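The return of the top sheet

For years the duvet had British bedrooms to itself. You shook it once in the morning and that was the bed made. Now sheets and blankets are creeping back, and small hotels are leading the way.

At the Feria in Mendmont, every room went over to layered bedding last October. Brock Kowalchuk, the manager, says guests had complained of being too hot under the old duvets. A cotton top sheet and two light blankets let them choose.

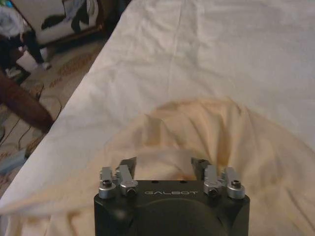 White cloth, laid over a flat surface.

The change costs money. A plain cotton sheet from Viteo is £17, and the hotel keeps three for each bed. A wool blanket is £78. The bigger washing bill came as a surprise, and the laundry van now calls on Wednesday as well as at the weekend.

At home the sums are kinder. One sheet in the wash and one on the bed will do for most people, and a sheet dries far sooner than a duvet cover.
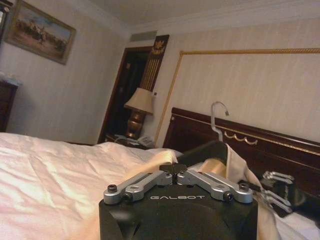
Darcy Costigan went back to blankets two winters ago and would not return to a duvet, but wishes the shops sold top sheets long enough to tuck in properly at the foot.

Length is a common grumble. Many flat sheets are cut to suit the width of the mattress, with little to spare at the end. Measure the depth of yours before you buy, and allow for some shrinkage in the first
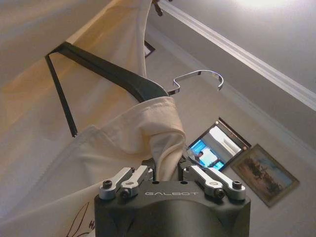
few washes, particularly with linen. Yook sells an extra-long one at £99, though a market stall will often have older sheets that are longer and a good deal cheaper.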